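Valedside Institute for Microbial Research
@ValedsideMicro
1/ Our group working on Legionella pneumophila has completed the first part of its study of how the bacterium survives in building water systems between periods of growth. A short account follows in this thread. The full report will be placed on the Institute's website in May.

2/ Legionella pneumophila is the main cause of Legionnaires' disease, a severe form of pneumonia. In nature it lives in fresh water and in the films of microbes that line pipes and tanks. It grows chiefly inside amoebae, and it uses much the same methods when it enters cells of the human lung.

3/ The bacterium has two broad ways of life. When food is plentiful it divides. When food runs short it stops dividing, grows a flagellum and becomes better able to withstand heat and to infect a new host. The switch between the two is controlled by a network of regulators, among them CsrA and the LetA/LetS pair.

4/ The work is led by Dr Ginette Carrier, with Dr Leonidas Pappas responsible for the gene expression studies. Water samples were supplied by the building services team at the Prerkilska site, where the hot water circuit has been sampled under a standing agreement with the Institute.

5/ The study began with 47 isolates. Each was grown in broth and then in the amoeba Acanthamoeba castellanii, and RNA was taken at set points in both. Isolates that could not be grown again from frozen stock were left out of the later stages and are listed separately in the report.

6/ The first question was whether isolates from the warm parts of the circuit differ in their response to hunger from those taken in cooler branches. They do. Isolates from the warmer return pipes switched on their flagellar genes earlier in broth. In amoebae the difference was smaller, and the group does not yet regard it as settled.
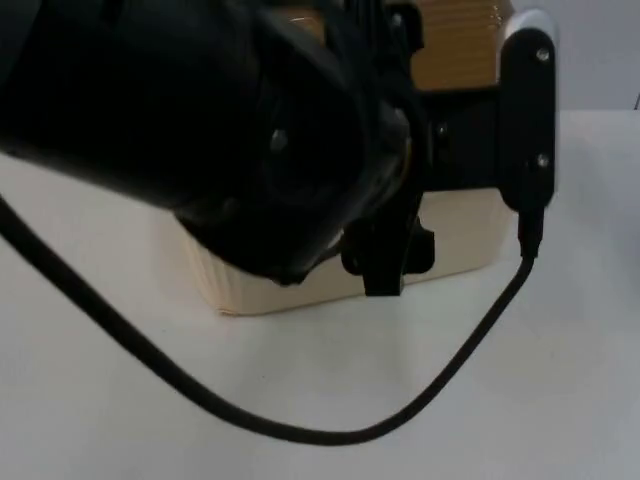

Black gripper over a cream block on a white tabletop.

7/ The second question concerned heat. Cultures in each state were held at 50 °C and plated at intervals. Those that had stopped dividing survived for longer, as earlier published work would lead one to expect. The spread between isolates was wider than the group had planned for, and further repeats are under way.

8/ Roughly 200 genes changed their level of expression in the same direction in every isolate tested. Many are already known to belong to the switch. Others have no assigned function, and Dr Pappas's team is now deleting a first set of these, one gene at a time, in a laboratory strain.

9/ Two of the deletions made so far reduce growth in amoebae without affecting growth in broth. Both genes appear to be linked to the Dot/Icm secretion system, through which the bacterium passes its own proteins into the host cell. Complementation tests must be finished before any firm statement can be made.

10/ A note on methods. All sequence data were processed with Jugah, the Institute's in-house pipeline, and sample records were kept in Famora. The settings used for each run will be released with the data so that other laboratories may repeat the analysis. Requests for isolates should be made in writing to Dr Carrier's office.

11/ The findings do not alter current advice on the control of Legionella in buildings. Those responsible for water systems should continue to follow national guidance on temperature, flushing of little-used outlets and record keeping. The Institute is unable to comment on individual premises or to test samples sent by members of the public.

12/ The next part of the study will look at mixed films, in which Legionella shares a surface with other water bacteria, and at whether copper pipe changes the timing of the switch. Laboratories with suitable pipe sections from older systems are invited to contact Dr Pappas through the enquiries page.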